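Gateo Garment Handling Set: README and notes on good practice

Hello, and thank you for downloading this. Please read the page through before you open any of the folders, even if you are only after a handful of episodes. Most of the questions we get by email are answered further down, and Felicja Laskowska, who looks after the inbox, would be very grateful.

What you have

The release holds 62 episodes of two-armed work on mixed clothing, recorded at a tabletop station. Each episode has its own folder with the video, the joint readings and a short text file of operator remarks. The remarks are typed exactly as people wrote them, spelling and all, and they are worth a look when something in the readings puzzles you.

Rules we record by

These began as a page of Blair Morrison's notes in August and have grown a good deal — some would say too much. If you plan to add episodes of your own, please keep to them.

Garments go down in a heap, as they would come out of a bag. Please don't smooth them first or pull the sleeves free to help the arms along.

Both arms may work at once, on the same garment or on different ones. One person holds the stop button for the whole episode and does nothing else. 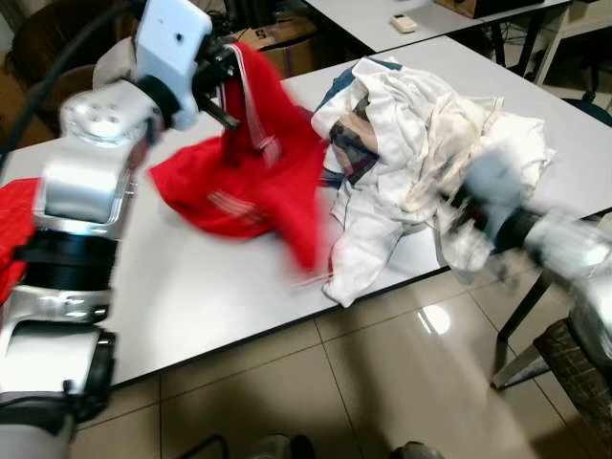
A dropped garment stays where it lands on the table, and the episode carries on. If it reaches the floor, stop, save what you have and mark the folder "floor". Those episodes are welcome too, and we would much sooner have them than a tidy set that never goes wrong.

No hands over the table while the arms have power. Adel El Idrissi asks that this be read aloud to every new operator, and so it is.

After 5 failed grasps in a row, end the episode and write down which arm was in trouble.

Known gaps

Fast movements blur in the video, thin straps especially, so please don't rely on single stills for labelling. In 2 episodes the operator remarks are missing altogether.

Changes

Dec 3, 2022 — folder names made consistent, remarks added where we could find them. Thanks to Adom Kwofie for the patient checking.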